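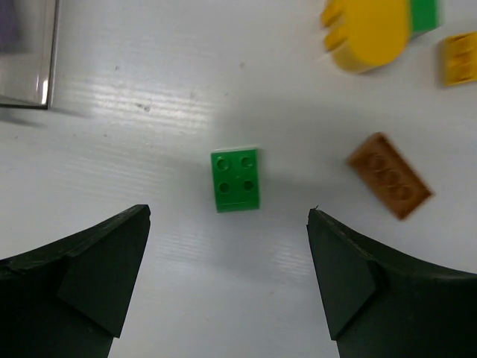
Trefor Jenkins thinks I should give up on sorting by color. Everyone starts that way, he told me on the phone this morning, and then they spend ten minutes looking for one green piece in a tub full of green pieces. Sort by shape, he said, and let the colors fall where they like.

May 22, 2023

I had already done a good part of the bricks by color when he called, so I was not pleased to hear it. I tried it his way after lunch with one small batch on the white table and he is right. A green brick with four studs is easy to spot among bricks of other colors. In a heap of green it disappears. So the color tubs have been tipped back together and I am starting over.

The new groups are ordinary bricks, flat plates, and everything else. Everything else is the trouble. There is a big yellow piece with a rounded body and short ridges sticking out of it, like teeth, and I have no idea what it was part of. It doesn't match anything in the booklets I kept. I put it to one side, then put it back, then put it to one side again. The tan plates are easier. They go with the flat ones and that is the end of it.

The bricks came down from the attic in September in two boxes from the Flenley house and one from Meredith. The Meredith box was the clean one. The Flenley boxes had pencil shavings in them, a button, a key that fits nothing here, and part of a jigsaw puzzle. I washed the Flenley bricks in the sink in a net bag and dried them on towels – it took most of two days and I would not do it in winter again.

I want 8 tubs when this is finished. I have five. The ones from Gindholm are the right depth and the lids stay on, but the store only had the tall kind last time and you can't see to the bottom of those. I may use shoeboxes until they get the others in.

Trefor asked how many pieces there are. I weighed the lot on the bathroom scale and worked it out from a bag of 300 I had counted by hand, and it came to 2880. He said to call it 3000, with what must still be under the sofa. I wrote 2880 on the lid because that is the number I got.

I stopped at four to make the soup and did another hour afterward. The plates are done. The ordinary bricks are perhaps half done, and my back is telling me to bring the other chair in from the hall. The kitchen light is better than the one over the table, but I don't want to carry everything across again and lose pieces on the way.

Other things today. The library called about the book. The back gate is sticking again at the bottom – I need to plane it before the grass gets long. Paid the gas. No mail except a catalog.

Tomorrow, finish the bricks, then wheels and axles if there is time. Ask Trefor about the yellow piece. Get labels, the white ones that peel off clean.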